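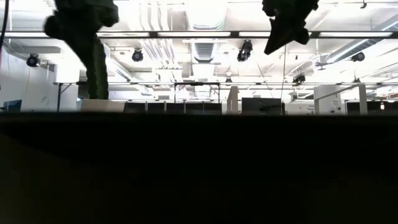
Two-arm cell, drift on the right arm, vendor says relight the room

Brullholm Users Board > Setup and Maintenance

tleite
21 Mar 2022
I look after a bench cell with two arms hanging over the table, Drorkell grippers on both, and one fixed camera that the Clura software uses for its position check. For a while now the right arm has been flagged as out of tolerance after the morning home. The left one passes. I rerun the check after lunch and sometimes the right one passes too, with nobody having touched it.

Support looked at my log and told me the ceiling is too bright and the check can't find the gripper edges. Their fix is a light kit. The quote is 3654 before shipping. I have a hard time believing the lights are my problem when the same lights are on all day. Has anybody bought this kit and seen a difference?
Tainá Leite

boltcircle
Of course they want to sell you a light kit. They told us the same thing two years ago over a bad encoder cable. Put an indicator on the wrist, home it 30 times, write the numbers down. If the arm repeats, the arm is fine and the camera check is lying to you. If it doesn't, no lamp is going to fix it.

mvarga_cells
I'd normally be on boltcircle's side, but look at what the camera has to work with. Both arms are black against a bright ceiling. Fluorescent strip right across the top, white ductwork behind it, and spotlights on the rails, one of them just left of the right gripper and another lower down to the right. If the check is hunting for an edge on the right gripper it has a lot more to get confused by than a plain wall would give it. Try switching off the spots before you spend anything.

tleite
The spots are on the same breaker as the outlets for the desks behind the cell, so "switch them off" means a conversation with everyone who sits there. I can do it early.

And I still don't see it. The left arm is just as dark and it passes every day.

boltcircle
Exactly. Same camera, same ceiling, one passes. That's a mechanical difference until somebody proves otherwise.

hk_anezka
Same camera, but they don't have the same thing behind them. I used to set these up for Paewai (I don't work there now, so take it for what it is). The check uses one exposure for the whole view. A dark shape with a lamp beside it can lose a bit of its outline on the lamp side, and then the fitted tip lands a little off. I've seen that reported as arm drift more than once.

I've also seen real arm drift reported as bad lighting. The check has no way of telling you which one you've got, and I don't trust anyone who says it does from a log file.

What error code are you getting?

tleite
1316, every time.

hk_anezka
That's the low confidence code, at least in the versions I worked with. It means the fit was poor. It says nothing about the arm being out. The panel wording makes it sound like it does, and I complained about that wording for as long as I was there.

Anežka Tichý

boltcircle
Low confidence can come from a gripper sitting crooked too. Check the flange screws and the wrist cover before anyone starts moving lamps. And I want to see the 30 homes. Everybody asks for advice and then skips the one test that costs nothing.

mvarga_cells
Nobody's skipping it, she posted this morning.

For the record I'd do both. Indicator first with power on the way it is now, then the camera check with the spots off, then with them on again. Don't change the exposure in between or you'll have no idea what you measured. And leave auto exposure off for good. I don't know why it ships turned on.

tleite
OK, did the indicator part. 30 homes on the right arm, all inside the spec sheet number, no trend from first to last. Flange screws were at torque. The cover had one screw a little loose – I tightened it and the check failed exactly as before.

So I'll give you the arm. I'm not giving anybody the lamps until I've seen it for myself.

boltcircle
Fine, the arm repeats. Repeating isn't the same as being in the right place, though. Touch it off on a pin in the fixture plate before you clear it.

tleite
Pin touches off clean.

Auto exposure was on, by the way. It's off now. I have the breaker tomorrow before people get in and I'll run the check both ways. If it passes with the spots dark I'm going to try a piece of matte board behind the right arm, and support can keep the kit.

hk_anezka
Fasten the board to something that doesn't move with the arm. And save the raw check images with each run, the summary page throws away the part you need.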